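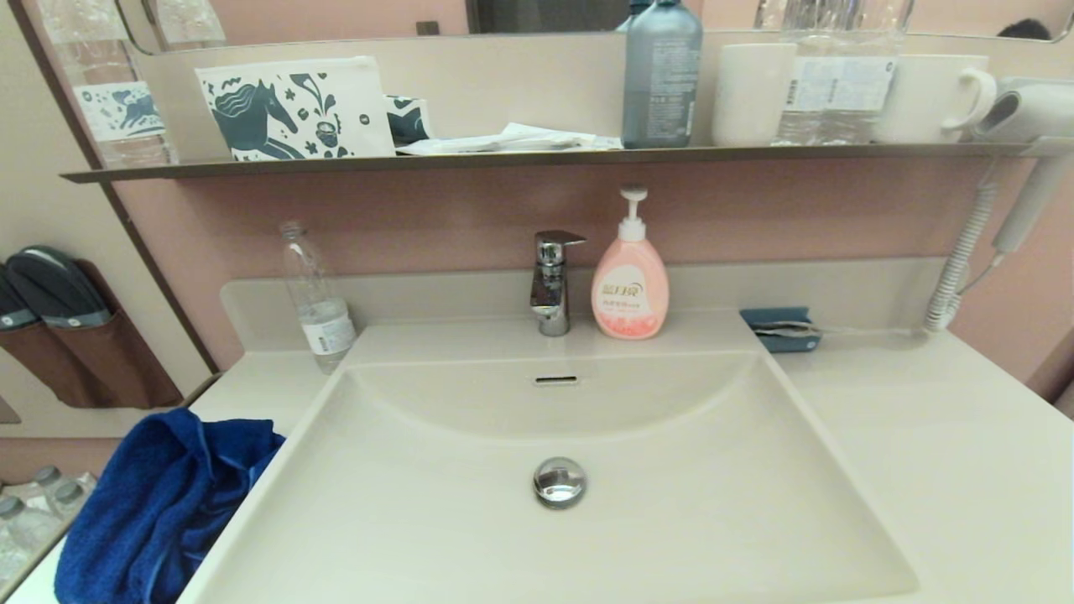

A robot arm is learning to tidy up around a bathroom sink at Farix, and the people teaching it say the best lessons come from simply doing the job with it. The project, called Dullar, has gathered 759 demonstrations so far, all of them guided by a person using remote control.

Valdis Lill, who runs the sessions, steers the arm with a pair of handles and watches through the camera at its wrist. He picks things up, puts them down somewhere better and starts again. Each go is recorded, and the arm's software learns from the lot.
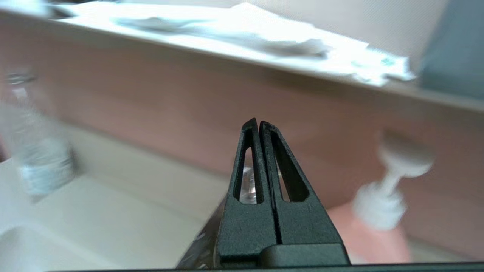 Bathrooms are a lovely challenge for this sort of work. Clear plastic bottles are hard for a camera to make out, chrome throws back the light, and a mirror can show everything twice! Lill says new operators need four sessions before their movements are smooth enough to keep.

"You stop thinking about the handles and just reach for the soap," he said. "That's when the good recordings start - you can feel it."

The team has now set itself a target of more than 12 different bathrooms, and hopes to begin filming in the next one before the end of July. Kitchens will follow.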